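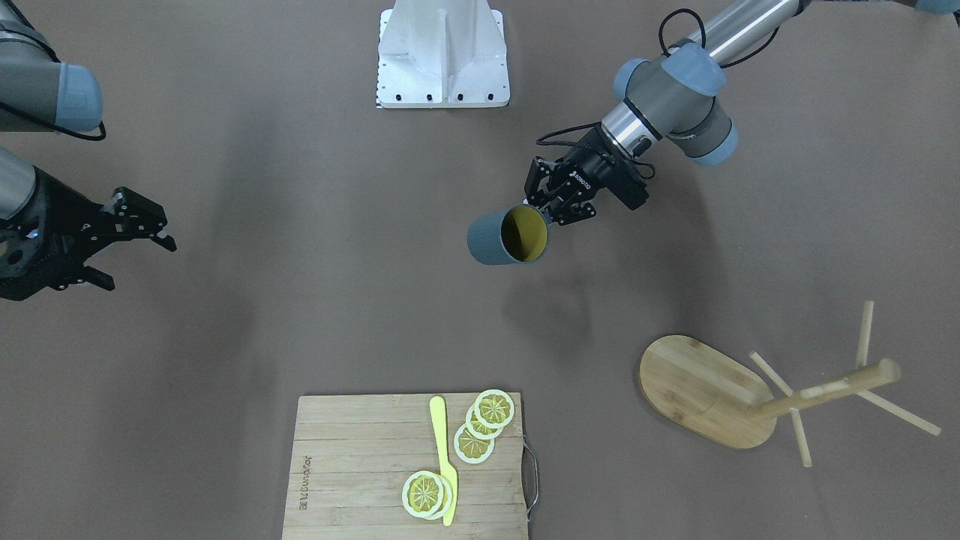

Gray mug, and a cutting board with lemon slices.

Search this site Search Go

Zunuleo Family Travel Listings - README

Welcome, and thank you for stopping by! Zunuleo is a small collection of product listings for things people buy when they travel with young children: car seat covers, clip-on high chairs, stroller bags, folding potties, window shades and the like. I started it while shopping for a travel crib and getting thoroughly lost in three browser windows full of tabs, and it has grown into something I thought other people might enjoy poking around in.

This release was put together on Wednesday, October 29, 2025.

What you get

There are 773 listings from 55 sellers. Everything sits in 2 files, listings.csv and sellers.csv, and they share a column called seller_id so you can match one to the other. Both are plain UTF-8 text with commas between the fields and a header row on top, and they should open happily in any spreadsheet program (do tell it that item_code is text, or the leading zeros will vanish on you and you'll have a miserable evening putting them back).

Columns in listings.csv

item_code - the seller's own code, copied exactly, odd capital letters and all
seller_id - matches the same column in sellers.csv
title - the product name as it was shown on the listing
price - in US dollars, before tax and shipping
blurb - the selling text, with line breaks turned into single spaces

The sellers file is even simpler. It has the seller_id, the shop name, and a short note if I had anything to add, such as a shop that lists the same crib sheet under several colors and gives every color its own code.

Where the listings come from

Most of them were gathered through Delel, a little price-watching script I run at home, and the rest were typed in by hand from the Baird catalog, which only comes on paper and which I am very fond of. The Baird rows have a B at the front of the item_code. Typing is typing, so if a price in one of those rows looks silly, it may well be my fault and I would love to hear from you.

A word on prices

Please treat every price as a snapshot. Sellers change them all the time, sometimes between breakfast and lunch, and the number in the file is only what was showing when the listing was saved. Availability isn't included at all. I tried keeping an in_stock column in an earlier version and it was out of date so quickly that I took it out again - I was sorry to see it go, but it caused more confusion than it was worth.
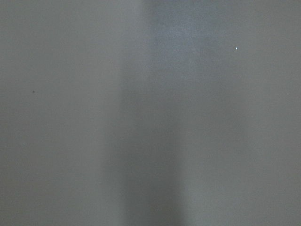 Gray surface, close up.

Known problems

A few blurbs stop in the middle of a sentence, just as they did on the shop's own page. I left them alone. Some titles have the pack size in them and some don't, so "travel bibs" and "travel bibs, 5 pack" can be the same item from two different sellers. There is no reliable way to join those up from the file alone, though the blurb will often give you a hint.

Age ranges are a muddle too. One shop says "toddler," another says "18m+," and a third says "for little explorers," which is sweet but hard to sort by. I have kept the original wording everywhere. Please don't use these listings to decide whether a product is safe or the right size for your child. The label and the maker's instructions are the place for that.

Using the files

You're welcome to use, share and change the collection for study, hobby projects or classroom work. If you publish something made with it, a mention of Zunuleo and the release date is plenty. The blurbs were written by the sellers and remain theirs, so check with the shop before printing long stretches of them.

For a quick start, sort listings.csv by title and scroll down to the stroller bags. They have the widest spread of prices in the whole collection, and I still can't explain a good half of it.

Coming next

I hope to have the next release ready in November. It will add the Gulamer listings, mostly snack boxes and spill-proof cups, and fix the stray quotation marks in the blurbs for the window shades. The column names will stay as they are, so anything you build on this version should keep working.

Corrections are always welcome. Please include the item_code and the file name when you write, and if you have a photo of the page or the price tag, send that along too.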